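Why Does a Bed Wear a Sheet?

Have you ever stopped to think about the big white cloth on a bed? You probably climb on top of one every single night, and by morning it has gone all rumply, as if it had been having adventures of its own while you were dreaming!

A bedsheet is made from threads, lots and lots of them, going over and under each other like the strips in a paper basket. Making cloth this way is called weaving. If you took a tiny square of sheet, just one inch on each side, and counted all the threads running both ways, you might get to 200. (You would need a magnifying glass, and a very patient afternoon.)

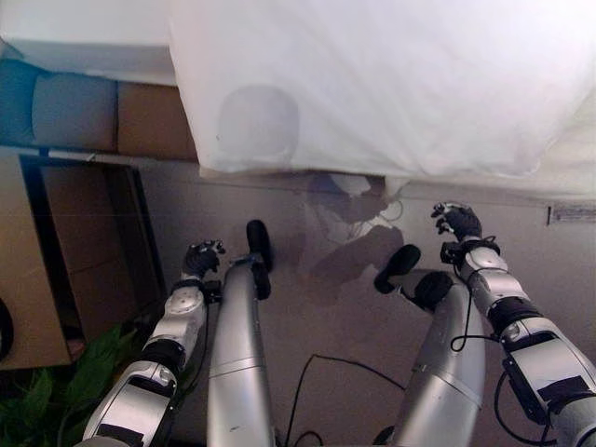
Now, a sheet has a few jobs to do. It keeps the mattress clean, and it feels nice and smooth against your skin. It's also easy to wash, and that matters a lot, because you can't exactly stuff a mattress into the washing machine, can you?

But why does it wrinkle? Well, cloth is bendy, and wherever you push it, squash it or sit on it, the threads bend too, and some of them like to stay that way. Try this at home: lay a sheet out flat and pinch it in one spot. Little creases will spread out from your fingers, like rays from the sun.

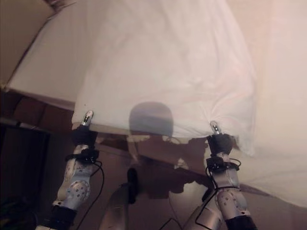

Spreading a sheet is much easier with 2 people, so go and find a grown-up or a big sister or brother. Each of you takes two corners. Lift your arms up high, then bring them down slowly, and the air caught underneath will make the sheet puff up like a sail before it floats down onto the bed. Then walk around the sides and smooth out the bumps with flat hands, starting in the middle and working your way to the edges. After that you can put the pillows back, and any stuffed animals who have been waiting on the floor.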